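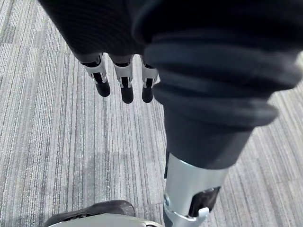 Smaller bags, new bins at Zodesano offices

The office building of Zodesano has changed the way it collects trash from its work areas. From this month, the bins with yellow lids get thin blue bags, and every bag is tied and taken out before lunch. Until now this was done in the evening.

Xinyi Peng, the office manager, told us that the evening collection was often too late. Food boxes stayed in the bins all afternoon and people complained about the smell.
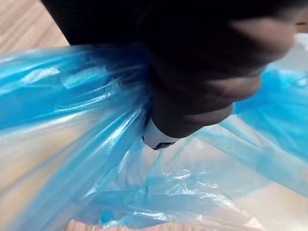
The new bags are light and you can partly see through them. They must be closed by the neck with one knot -- tape is not allowed anymore. The building bought 575 of them for the first period, and they should be enough until the end of March.

Putting in a new bag takes a little practice. The lid has to be fully open, and the edge of the bag should go over the rim on all sides.

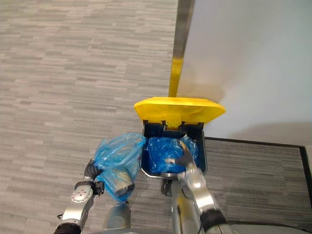
There are 16 bins on the carpeted floors. Fouad Sleiman, who prepared the plan, said the kitchen bins will follow later, but he did not give a date. Paper is still collected on Wednesday, in the same boxes as before.
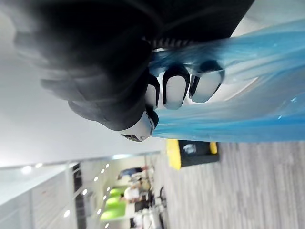 Tenants who need an extra bag can ask at the front desk.

14 shares | 3 comments

Jiahui Dong: Good change. Our corner smelled of noodles every day at 3.

Anqi Wei: Are the bags strong enough for coffee grounds? The old ones were leaking.

Jinfeng Tang: Please do the kitchen soon!

Related
Tasteo lunch counter changes its opening hours
Front desk moves to the second floor
Where to leave old batteries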